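Kitchen table

A kitchen table is a table kept in or near a kitchen and used for eating, and for nearly everything else. It differs from the dining table mainly in that people sit at it. The dining table, where a household owns both, is reserved for holidays and for mail.

History

In older farmhouses the table was a work surface first. Dough was rolled on it, poultry was plucked on it, and meals were fitted in when the work allowed. Tops were scrubbed with sand and left bare. Varnish came later, along with the habit of telling children not to touch it.

Small apartments nearly finished the kitchen table off. Builders put in breakfast bars, which took up the same room and seated fewer people at a worse height. The town of Hatlow, whose furniture trade once kept 15 workshops busy, was down to a single maker when the fashion turned again. That maker, Dolent, had gone on selling the same four-legged model for 40 years and was praised for its foresight.

Size and construction

Most kitchen tables are built to seat four and are expected to seat seven. The top may be solid wood, veneer, or a printed surface that resembles wood until a hot pan is set on it. Drop leaves add space in theory. In practice the leaf is raised once, found to block the refrigerator, and lowered for good.

Wobble is common and is blamed on the floor. The traditional remedy is folded cardboard, which works until someone sweeps. Justeo sells adjustable feet in packs of 12, a generous number for a piece of furniture with four legs.

Surface care

Bare wood is usually oiled, and the label on the can says how often. A survey by the household magazine Etim drew 2,236 replies on the subject, most of them from people who had bought the oil and still had it.

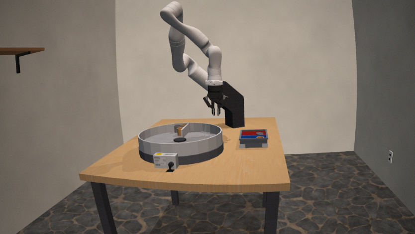 One reader wrote to the magazine that rings and scratches should be left alone, as a table without marks had plainly been bought for show, and that she would sooner sand the cat. The magazine went on recommending coasters.

See also: Breakfast bar; Coaster; Junk drawer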